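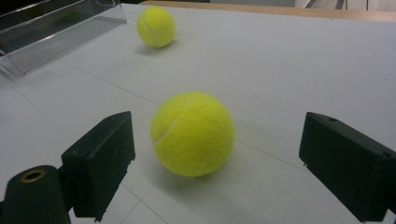 Malsha Kanagaratnam
Process Lead, Handling and Packing, Hirnetti

Automation on the packing floor: frequently asked questions

Which work is being automated?
Single-item picking at the sports goods benches. Tennis balls are the first product. Footwear, rackets and anything in a soft bag stay with the manual benches for now.

What is the hand-held gripper for?
Packers use it to record picks. The operator holds the tool, opens the two fingers on either side of a ball, closes them and moves the ball to its place. The recordings are used to train the arm that will run the same task. The arm uses the same type of fingers, so a grasp that suits one should suit the other.

Do I have to take part in recording?
No. Recording is voluntary and is entered in Workard as a separate task code. Time spent on it does not count toward your packing rate.

How long is a recording shift?
Two hours at most, with a break after the first. Report wrist or thumb strain to Ayuba Ansah the same day.

How many recordings have been made?
3,138 as of 27 March 2022. Failed picks are kept and labeled as failed. Please do not delete them.

Why is there more than one ball on the table in some tasks?
The system has to select one ball and leave the other alone. Take the nearer ball first unless the task card says otherwise.

Does the tool record sound or faces?
Sound is switched off. The camera points at the work surface, but people can pass through the background. Recordings that show a face are blurred before they leave the site.

Will jobs be cut?
No positions will be removed under the current agreement, which runs to the end of October. Seven packers will move to new duties – loading, clearing jams and checking finished packs. Terms after October are still under discussion, and this page will be updated when they are settled.

Does my pay grade change?
Packers who complete the Danladi operator course move up one grade. The course is held during paid hours. Packers who decline it keep their present grade.

Who can stop the arm?
Anyone on the floor. Press the nearest stop button and then call the shift lead. Only a trained operator may restart it.

Where do I send other questions?
Use the Bunari form on the staff page, or ask Ayuba Ansah at shift handover.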